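Trultell Desktop Widgets: Frequently Asked Questions

Reading time: 3 minutes
Print this page | E-mail this page

What is Trultell?

A small program that puts widgets on your desktop: a clock, a calendar, a notepad, a weather strip and whatever else people have sent in. It sits on the right edge of the screen unless you drag it somewhere else. Some people drag it to the middle, and we have stopped asking.

Is it free?

The program is free and so are most widgets. A few authors charge for theirs, and that is between you and them. If you paid for a widget that shows the phase of the moon, we can't get your money back, but the moon is also visible outdoors.

How many widgets can I run at once?

The limit is 100. It used to be 500, until a user named his desktop "the cockpit" and sent us a crash report longer than the manual. On an older laptop, start with two or three and see how the fan feels about it.

Why does my clock widget show the wrong time?

It reads the time from your computer. Check the time zone in your system settings first. If the system clock is right and the widget is wrong, remove the widget and add it again from the gallery. If it's wrong by exactly one hour and it's November, wait for the 2 a.m. refresh or right-click and choose Resync.

Can I use widgets made for Lukside?

Mostly. Go to File, then Import, and point it at the folder where Lukside keeps its widgets. Anything that only displays things should come across fine. Widgets that play sound tend to arrive mute, and a number of our users list this as a feature.

The Fekus theme made all my text disappear. What now?

It's still there. Fekus draws white text, and if your wallpaper is also white you have built yourself a very tidy desktop. Open Appearance, pick Text Color, and choose something darker. You can also turn on Shadow in the same menu, or change the wallpaper.

Where do I find more widgets?

In the gallery, under the plus sign. New ones are checked by Liudmyla Harasym before they go up, and she turns down anything that opens a browser window without being asked. Sort by Recently Updated if you want the ones whose authors are still speaking to us.

Is it safe to download widgets from other sites?

Sometimes. A widget is a small program and can do what small programs do, including things you'd rather it didn't. If it asks for your e-mail password so that it can show you a picture of a frog, close it.

Can I use my own pictures as a background for the panel?

Yes. JPG and PNG both work, up to 200 per slideshow. Plain pictures are best, as busy ones fight with the icons. Pale surfaces and wood grain do well. Set Fit to Fill if you see bars at the sides, and keep the dimmer slider low or everything turns to porridge.

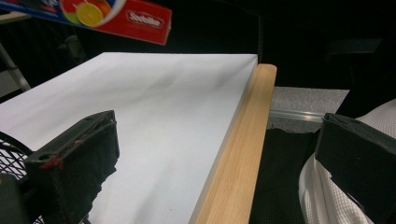
White panel and pale wood trim.

Does Trultell slow down startup?

A little. Under Settings, tick Delay Launch and it will wait until the rest of your programs have finished elbowing each other.

How do I move my setup to a new computer?

Choose File, then Export Layout, and copy the resulting file over. Paid widgets need their keys typed in again. The notepad's contents travel only if you tick Include Notes, and the box is unticked by default. Roald Midtbø, who wrote the export tool, has heard your views on this.

What happened to the Massawe stock ticker?

The feed it relied on closed. The old widget will still open and will go on showing you the last prices it received, with great confidence. Please don't trade on them.

How do I uninstall?

Use your system's normal Add or Remove Programs list. Your layout file stays behind in Documents in case you change your mind; delete it by hand if you don't want it.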